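Chapter 2
Cylinders, or Why Things Roll Off Tables

Put a brick on a table and it stays where you left it. Put a tin of peas on its side on the same table and you will be buying a new tin of peas. The cylinder is the most useful shape in the larder and the least loyal.

Stand it on end, though, and it behaves rather well. It has a flat base to sit on and no corners to chip, and it will put up with a fair amount of jostling before it goes over.
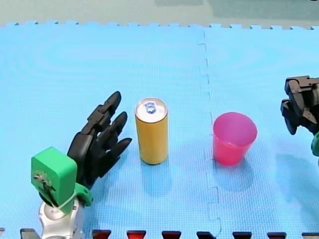
Fig. 2.1 A slim yellow can standing upright on a foam mat.

The slimmer the can, the sooner it topples. Tilt one slowly with a fingertip (empty, please; Elīna Rozīte tried this with a full one and we have had the book reprinted) and note the angle at which it gives up. We shall want that number in Exercise 30.

On its side the same shape touches the table along a single line, and the slightest slope will set it off. Real cylinders are seldom perfect, and a crease or a dent can spoil the roll a little.

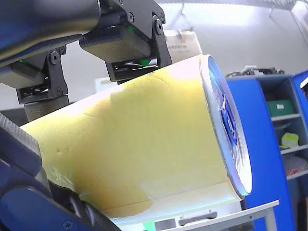

Fig. 2.2 A yellow roll on its side. Note the faint creases and the wrinkled plastic over the end.

Before reading on, find two cylinders of different widths and a tray. Lay both on the tray, lift one edge, and write down which moves first. Then fetch them from under the cooker.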